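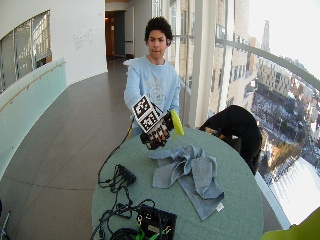 Mandthorpe Robotics Club: common questions

Who can join?
Any student aged 16 or over. You do not need to have built anything before.

When do you meet?
Tuesdays at 6 pm, on the upper floor. Setsuko Ueda signs people in until 6.26, then the lift is locked.

What does it cost?
£11 a term. Parts for the Motley hand are included.

Why are there square markers on the hand?
The tracking software uses them to work out where the hand is and which way it is turned. Please don't peel them off or write on them.

Can I take a hand home?
No. You can borrow a spare controller for a week if Gopinath Mathew signs the form.

Do I have to enter the Mizuno Cup?
No. Teams for December are chosen from those who ask.

Who do I contact?
Wael Morsy, room 627.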